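About Steden Manuscript Services

Steden is a small editing and manuscript assessment office. We work with writers who have finished a draft and do not know what should happen to it next. Most of them write novels or memoir, and many write in English as their second or third language, as we do.

We began with one service, the reader's report. It is still the work we do most. Last year we read 285 manuscripts, and the longest of them had 1,447 pages. The author has since divided it in two books, on our advice.
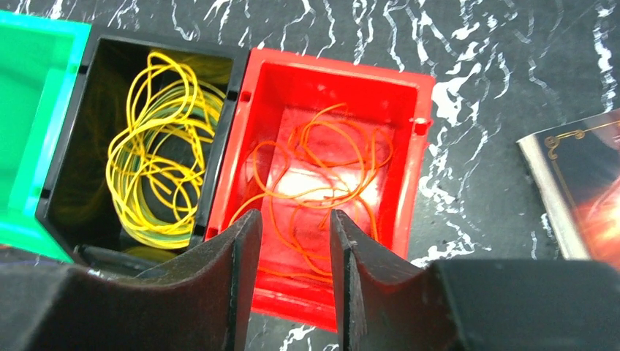
Yellow and green-and-yellow wire in the black bin.

How we work

Each manuscript is read by two persons. The first reader makes notes on structure, point of view and pace. The second reader gets the same pages without these notes. Afterwards they compare, and where they disagree we tell you so in the report. You will receive it within 60 days. For short fiction and single chapters we need less time, please ask.

We do not rewrite your sentences unless you have ordered a line edit. If a word has an unusual colour or flavour, we put a question in the margin and leave the decision to you.

Our programs

The Piron Program is for first novels. It includes one report, one video call and a second reading after you have revised.

The Shehu Program is for writers working between two languages. You may send notes or scenes in either one, and we will discuss what can travel to English and what should stay.

Itard is our evening writing group. It meets online from October at 7 p.m., and places are limited.
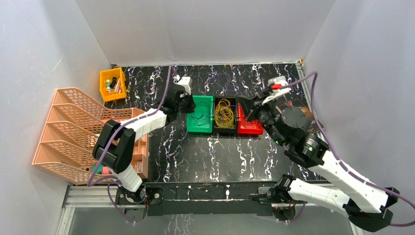 Green, black and red bins in a row on the table.

Fees and enquiries

A reader's report costs $96 for the first three chapters. For a full manuscript we send a quote by email after we have seen the word count. Please attach your pages as one document, double spaced, with a synopsis of one page.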